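Repair evenings return to Kendari hall

Residents can again bring broken household goods to the Kendari hall from February, after the monthly repair evenings found a new organiser. Songül Canpolat takes over from Anikó Szénási, who has moved away. 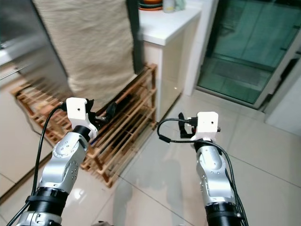 Sessions start at 6.30 pm and there are 14 places each time. Shoes, bags, lamps and small kitchen appliances are accepted. Microwaves and televisions are not.

The group mended roughly 60 items last year. Coffee machines were the most common request, mostly for worn seals and limescale. Owners are asked to empty the water tank before setting out and to bring the power lead.

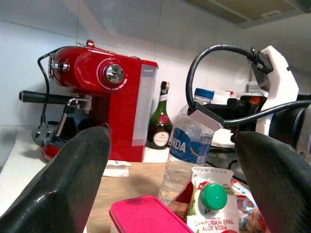

How to book

Ring the hall on extension 3117 or leave a name at the desk. Entry costs £2, and parts are charged at cost.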